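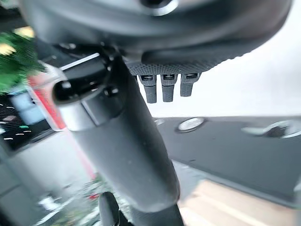 Kiltora cell, pre-session check before hand teaching and remote teaching
Checked by Fergus Dow, comments by Murdo Chisholm. Session start 9:30, March.

Murdo's general comment: What a good morning to be teaching! We have 101 demos in the bag for the fruit task and the Umbridge group wants 500, so the arm gets the full list every time somebody new takes the handles. Fergus started with the arm itself. The matte tube has faint scuffs and light specks on it, all cosmetic, and the silver collar band shows its seam line. I'd like the collar looked at again at lunch anyway - it's where people grab when they lead the arm by hand.

1. Emergency stop within reach of the teacher: OK
Comment: Tested twice, once from the remote station. Lovely crisp stop both times.

2. Hand-guide mode, speed limit on: OK
Comment: Feels light and smooth. New people push too hard on their first try, so let them do a few free moves before recording.

3. Remote handles zeroed and matched to arm: OK after redo
Comment: Left handle was 5 degrees out. Fergus ran the Flivari zero routine again and it came in fine.

4. Cables clear through full wrist turn: OK
Comment: Turn slowly and watch the whole way around, please. Don't trust yesterday's check.

5. Finger tips and mounting screws: OK
Comment: Snug. Wipe tips between teachers.

6. Fruit and rack placed for the task: OK
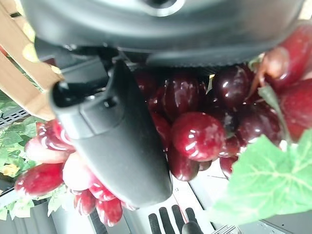

Item 6: finger above the rack, dark grapes to the right, brighter red bunch at lower left.

Comment: I love this task! Artificial grapes are shiny and awkward, and a person's hands just know how to come at them. Come in from above and keep the tip off the rack bars. If a leaf lies over the bars, like the big green one by the dark bunch, go slower on the way down and let the robot learn that too.

7. Floor clear where the teacher stands: OK
Comment: Nothing to trip on. Keep bags by the door.

8. Second person present for remote teaching: OK
Comment: Fergus until noon, then me. The second person watches the arm, never the monitor.

9. Recording starts and stops on the pedal: FAIL, then OK
Comment: Pedal missed a press on demo 19. Swapped for the spare and tried it again with no misses. Old pedal is tagged and on the Dow shelf.

Open items: collar recheck at lunch, order another pedal.
Cleared for teaching: yes. Signed F. Dow, M. Chisholm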